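洗濯の裏ワザ記事を読むたびに、半分くらいは眉唾だと思っている。黒い服の手入れは特にそうで、酢を入れろ、塩を入れろ、コーヒーに浸せと、台所の棚が空になりそうな話ばかり出てくる。うちで試して残ったものと、やめたものを書いておく。

## やめたもの

**塩。** 色止めになるというので大さじ4杯を入れて何度か洗った。違いはわからなかった。いまどきの服の染料に家庭の塩がどれほど効くのか、納得のいく説明も見たことがない。

**黒専用洗剤。** Devachの詰め替えが1,663円。普段使っているDewanの中性洗剤は544円。同じような黒Tシャツを分けて一季節洗い比べたが、並べても家族は見分けられなかった。値段の差で靴下が買える。

**「手でなでれば毛羽は取れる」という説。** 取れない。移動するだけだ。

## 残ったもの

裏返して洗う。地味だが、こすれて白っぽくなるのが裏側になるのだから理屈は通っている。水温は40度も要らず、水で十分。タオルと一緒に回さない。これを守らないと、ほかに何をしても無駄になる。

たたむ場所については意見が分かれる。床派、テーブル派、立ったまま派といるが、私はベッドの上でやる。ただし「ベッドならきれいにたためる」という話には賛成しない。シーツにしわが寄っていると、上に置いた服も素直に平らにならない。

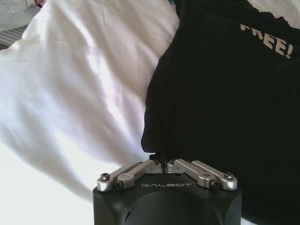

しわの寄った白いシーツの上の黒い服。

白いシーツに黒い服を広げる利点はひとつあって、服の輪郭がよく見える。袖や裾がどこにあるか迷わない。反対に欠点は、シーツの綿ぼこりが黒い服に付くこと。黒い服のためだけに濃い色のシーツを買えと書いてある本もあったが、そこまでする気はない。次の手順で足りている。

1. たたむ前にシーツの四隅を引いて、手のひらで大きなしわだけ伸ばす。
2. 服を置いたら肩と裾を持って軽く引く。真ん中を押さえつけない。
3. 粘着ローラーは最後に1回。たたんだ後の表の面だけでいい。
4. 重ねるのは低めに。高く積むと下の服に折り目がつく。

Belavusのたたみ板も買ってみた。ワイシャツには悪くないが、パーカーはフードが余って結局手で直す。今は棚の仕切りになっている。

Cledentの静電気防止スプレーは1月の乾燥した時期だけ使う。効いている気はするが、加湿器も同時に出しているので、どちらの手柄かは判断できない。来年は片方ずつ試すつもり。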